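# Vindeo Bench Practice Cards: a review after one long season of use

November 10, 2022

I have been meaning to write about these cards for ages, and as we have just ordered a second box I thought I had better do it while I still remember what annoyed me at the start. Vindeo sells them as a set of 84 laminated cards on a ring, each with one rule of good practice for people who work beside small robot arms. There's a thin booklet as well, which explains the reasoning and is (I'll say it now) better written than the cards.

We run Tawhiri arms on ordinary tables in a shared workshop, mostly picking things up, turning them over and putting them down again. Before the cards we had a binder. It was a very thorough binder, nearly 500 pages by the end, and I was fond of it because I wrote a good deal of it, but people went to it only when something had already gone wrong. The cards hang on a hook at the end of each bench and get thumbed through while the kettle boils, so that's one point to Vindeo straight away!
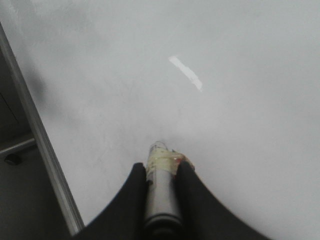

The section on gripping is where I'd send anyone first. It has 19 cards, and they deal with the sort of thing that a formal risk assessment tends to hurry past: how to present an item to the fingers, how much clear table to leave, what to do with anything that has been patched or mended. Card 31 is my favourite and the one we argue over most. It asks you to treat a taped item as two surfaces, so with a slender metallic cylinder like ours, where one black finger presses on yellowish tape near the top and the other touches just below it, you write down both contact points before you choose a force setting. I thought this was fussy. I now do it every time, and our notes are much easier to compare from one week to the next.

The cards on table edges are good too, plain and short, with a sensible reminder to agree the keep-clear margin before you start and to write it on the job sheet. I'd have liked a blank card there for our own figure. We stuck one in with a bit of ribbon, and it looks dreadful.

Now for the grumbles. The stop and restart cards assume everyone has a two-button pendant, and ours has three, so we've had to add a note. The numbering runs straight through with no coloured tabs, and finding card 62 in gloves is a small misery. There is also a card on "general tidiness" that says almost nothing in rather a lot of words, and I say that as somebody who can hardly complain about length.

I should add that the booklet is quite clear that the cards don't replace your own risk assessment or the arm maker's manual, and please do take that seriously. We keep both in the drawer under the bench and the cards refer back to them by page, in pencil, which took me an afternoon and was well worth it.

We did try the Idorar wall chart beforehand. It's cheaper and very handsome, but the print is tiny and you have to walk over to it. If you have one arm and a big wall it might suit you nicely. For several benches I'd go for the cards, and Zivwood, who supplied ours, were kind about swapping a ring that wouldn't close.

Four stars from me, and I'd happily make it five if they'd add the tabs.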